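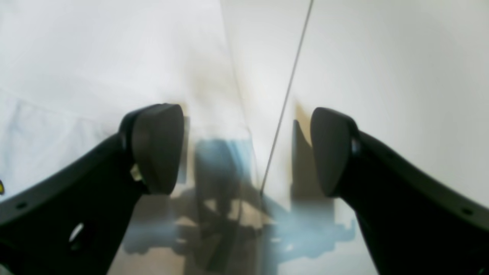
The Case Against the Five-Star Dentist

My dentist wants five stars. So does the man who unclogged my sink, the bakery where I bought one roll, and the parking garage under the Vavosgate shopping center, which sent me a message at 11 at night asking how my "stay" had been. I left my car there while I bought socks. I have no feelings to report.

I used to answer these things. I thought it was polite, the way you say thank you to a bus driver. I have stopped, and I want to make the argument that you should stop too, or at least that you should quit believing what the answers add up to.

Start with the numbers. Last spring I needed a new water heater and went looking for a plumber. The first company on the list, Esposito, had 1251 reviews and an average of 4.9. The second had 166 reviews and the same average. The third had 17, and a 4.9 as well. I went down the page looking for a 4.2, or even a 4.6, the way you look for one honest face in a lineup. There wasn't one until the second screen, and that company had closed.

Now, I have lived in this town for a long time. I have hired its plumbers. They are not all 4.9. A few of them are very good, most are fine, and one of them left a wrench inside my wall. A scale that gives every one of them the same grade isn't measuring plumbing. I'm not sure what it is measuring. Willingness to tap a link, maybe, or how hard the fellow in the van asked.

Because they do ask, and they ask to your face. The young man who put in my water heater stood in the kitchen with his phone out and told me that anything under a five "counts as a zero" for him. I believed him. I've since heard the same thing from a phone store clerk and a woman who delivered a mattress. If that's how it works, then the question on the screen is a fake question. It says "How did we do?" and it means "Do you want this kid to get in trouble?" Of course I gave him a five. The heater was in crooked and I gave him a five. You would have too.

I've had the other side of this explained to me by Mavis Gallagher, who ran a shoe repair counter in my neighborhood for most of my adult life and is a good deal more patient than I am. Her view is that the stars help the small shop. Before them, she told me, a new business had to wait years for word to get around, and a big one could just buy a billboard. With the stars, a person with 17 happy customers can sit on the same page as a chain.

It's a fair point and I've thought about it a lot. I think it was true for a while. But look at what the small shop has to do now to stay on that page. It has to pester. Mavis herself, in her last couple of years at the counter, paid a monthly fee to an outfit called Zamis that sent text messages to her customers, over her name, with little exclamation marks she would never have used in her life. She told me she hated them. People who had been bringing her their boots for decades got a note that began "Hey there!" The chain across the street had a whole department doing the same thing, and doing it better. So I don't see that the ground got leveled. She got one more bill.

Then there is the matter of what people write. I have read more reviews than is good for anyone, and there are only a few kinds. There is the one-star from somebody who arrived after closing. There is the one-star meant for a different business with a similar name. There is the five-star that says "Great" and the five-star from a person who hasn't opened the box yet but is excited. Once in a while you hit a real one, three paragraphs long, written by someone who knows the subject, with a complaint in it you can use. Those nearly always come with three or four stars, and the page shoves them down to where you'd have to be bored or retired to find them. I am both, some afternoons.

Someone will say that a smart reader can filter all this. Skip the top ones, skip the bottom ones, read the middle. I've given that advice myself. But consider how much work that is for a toaster. I spent most of an evening in January on toasters. I had two tabs open with the same model, a Ponby, on two different sites, and the same review appeared under both, word for word, signed with different names. I bought it anyway. It makes toast. I could have bought the first one I saw in the store and had the evening back.

And the replies! Every complaint now gets an answer from the management, and the answer is always that they are sorry to hear about your experience and would love the chance to make it right, please call the number below. I called one of those numbers once, about a coat. It was the regular number. I waited on hold, and when the call was over they texted me to ask how it had gone.

What I miss is the ordinary opinion. I mean the neighbor who says, "He's slow, but he won't cheat you," or "Good food, don't sit near the door." No star comes out of that sentence. It's got a good thing and a bad thing in it and you can decide whether the bad thing bothers you. Slow doesn't bother me. A draft does. An average of a thousand strangers can't know that, and I doubt a better formula would help, though I'm sure somebody is selling one.

I'm told the younger people have figured this out and go by videos instead. I watched a few. Everyone in them seemed very pleased with everything, and two of them had a discount code.

So I've gone back to asking. I asked the woman next door who does her gutters, and she gave me a name and a warning — he talks — and he came, and he talked, and the gutters are clean. Before he left he asked whether I'd mind putting in a word for him online. I told him I'd mention him to my brother-in-law, and I did, that same night, including the part about the talking.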